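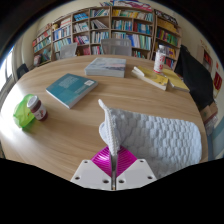
Final Project Report: Finger Detachment and Loss of Grip Width Data in a Hand-Held Gripper

Submitted by Eun-seong Joo and Recep Ertürk
Supervisor: Hervé Baudry
Garnholm Technical College, Department of Automation
Dec 5, 2023

Summary

This report covers a fault found in the hand-held gripper tools used by the Durkau project group to record demonstrations of everyday tabletop tasks. During a session in which household items were picked up and folded, one finger of a tool worked loose from its mounting plate. The tool continued to record, and the recordings gave no sign of a fault. The affected demonstrations were passed on to training and had to be withdrawn later. We describe the fault, the tests we carried out, and the changes now in use.

1. Background

The Durkau group records demonstrations with hand-held tools so that a robot arm can later be trained on the same tasks. A camera on the tool films the fingers and the work surface. The distance between the fingers is calculated from the position of the two mounting plates in the camera view. This method is low in cost and needs no wiring, but it assumes that each finger is fixed firmly to its plate. If a finger moves while its plate does not, the calculated width is wrong.

The fingers are molded from a soft, ribbed material and were prepared in our own workshop. The fabric tasks were added to the program in July, at the request of Si-woo Yeon, who leads the training work. Earlier tasks had used only rigid objects.

2. Description of the Fault

The fault was noticed by Zbigniew Brzozowska while he was lifting a quilted cover by its edge. The left finger turned outward under load and the fabric slipped. He stopped, pressed the finger back into place, and went on with the session. No entry was made in the log. Later in the same session the finger came away completely and fell onto the table.

No one was hurt. The safety concern lies with the next stage of the work. A policy trained on incorrect widths was run on the robot arm, which closed its fingers further than the task required and pressed down on the table until the force limit stopped it. The operator was standing outside the marked area at the time, as the laboratory rules require.

3. Method

We tested 2 tools. One was the tool that had failed, fitted with a new finger. The other had been used only for rigid objects. Each tool was closed on a folded piece of quilted cloth and pulled sideways by hand, then released. This was repeated for 500 cycles. Every 100 cycles we stopped, checked the screws with a torque driver, and marked the position of each finger against its plate with a fine pen line.

The same test was then repeated with threadlocking compound (Granura, medium strength) on the screws.

4. Results

Without the compound, both tools showed movement of the left finger at the check made after 200 cycles. The right finger moved on the failed tool only, and by a smaller amount. The pen lines showed that the finger turned around its upper screw before any gap could be seen by eye. With the compound in place, neither tool showed movement at the end of the test.

We also reviewed the recordings from the session in question. The calculated width remained smooth and within its normal range throughout, including the period just before the finger fell. The automatic check written by the group, known as Seok, accepted every file. It looks for missing frames and sudden jumps, and a slowly turning finger causes neither.

5. Discussion

The direct cause was screw loosening under repeated sideways load. Pulling on cloth produces this kind of load far more often than lifting a jar or a book does, and the mounting had not been tested again when the fabric tasks were introduced.

A second cause was the way the first slip was handled. Pressing the finger back was a natural reaction, but the demonstrations that followed were recorded with a tool already known to have moved. The written procedure at that time did not say what an operator should do in this case — we do not regard this as an individual error.

Our test has limits. The pull was applied by hand and its force was not measured. Only one type of cloth was used, and we did not study wear of the fingers themselves.

6. Changes Made

Threadlocking compound is now applied to all finger screws at assembly. A pen line is drawn across each finger and plate, and the operator checks it before each session and after any slip. If the line is broken, the tool is taken out of use and all demonstrations since the last good check are set aside.

The force limit on the robot arm has been lowered for the first run of any newly trained policy. Work on a fingertip check for Seok, based on comparing the tips with the plates in the camera view, has begun but was not complete when this report was submitted.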